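November, late, with my shoes finally off

What a night, and my feet are letting me know about it! The autumn social of the Sonano Street Filipino Association went from six until well past ten, and I think I spent most of that time either at the door or running back to the kitchen for more rice. Rhea Manalastas had been saying all month that we'd be lucky to get half the hall, and then the Aquino cousins came in with both carloads and we had to bring out 30 more chairs - the old metal ones that pinch your fingers if you aren't careful.

The food was wonderful. I had two helpings of pancit and told myself the second was only to be polite. Mrs. Aquino's lumpia went before I'd even sat down (they always do, and every year I forget to set a few aside), but there was so much leche flan at the end that I brought some home, and it's in the fridge behind the milk where Mikby won't look.

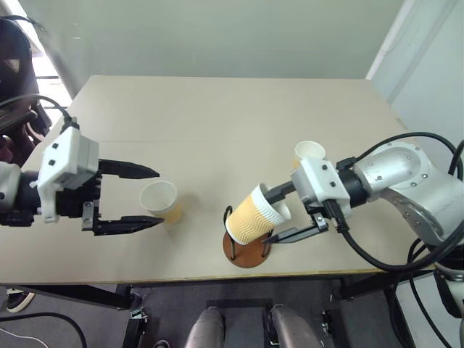
The raffle and the dancing

We took in $900 on the raffle, which will go toward the New Year's party and the new curtains for the stage. The grand prize was the dinner for two at Dokodov, and of course I had ticket 20 and they called 21. I clapped as nicely as I could.

Then the dancing, which started slowly, as it does, with everybody standing along the wall holding their coats. It was the little ones who got it going, and after that even Rhea was out there, doing a cha-cha I hadn't seen from her since her sister's wedding. I danced three and sat out the rest.

Must call tomorrow about the lost green scarf, and give Rhea back her big serving spoon, which somehow came home in my bag.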